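Posted in Our Programs
October 29, 2021
3 min read

About the Skaseck Robotics Club

The Skaseck Robotics Club is an after-school and weekend program for high school students who want to learn how robots are programmed. We meet in the computer room at the Enton building, and we have 31 members this year. Most of them had never written a line of code before they joined.

The club started as a building group. Students put together small wheeled robots and raced them, and we still do that each spring. Over time more of our members wanted to work on arms and grippers, and arms cost a lot more than wheels. We moved that part of the program into simulation, where every student can have a robot to work with and a bad command costs a restart.

Our main project this year is called Griso. Students write programs that have a simulated gripper handle lab items at a pegboard station. The piece they spend the most time on is a clear multi-well plate, the kind used in biology labs to hold many small samples.
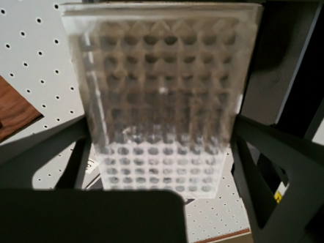
New members start with the basics: moving the arm to a point, opening and closing the fingers, and stopping safely. After that they work in pairs. One student writes the motion and the other reads it back and looks for mistakes, and they trade places at the next meeting. A session runs 90 minutes, with the last part set aside for notes. Every pair keeps a log, and we do read them.

Griso is also our entry in the Đồng Challenge, a student contest for simulated lab work. Teams are judged on how well the robot completes its task and on how clearly they can explain their code. Our team has 12 students, chosen from those who finish the fall exercises. The first round is in January.

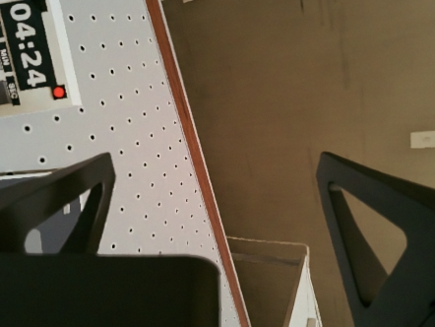 Students who don't want to compete have plenty to do. Some work on the 3D models, some write the practice exercises for the next group, and a few look after the club computers. Math and physics come up often, mostly angles and friction, and we teach what is needed as we go – no one has to have taken a certain class first.

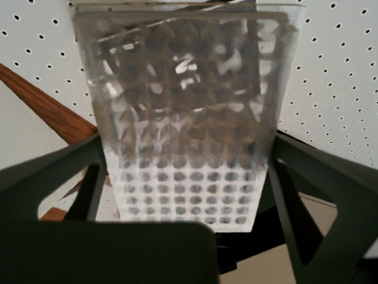 Membership is $395 for the school year. That covers software, contest fees and use of a club computer. Reduced fees are available, and families can ask for one on the sign-up form. New members can join in the fall or in January, and parents are welcome to sit in on any regular session.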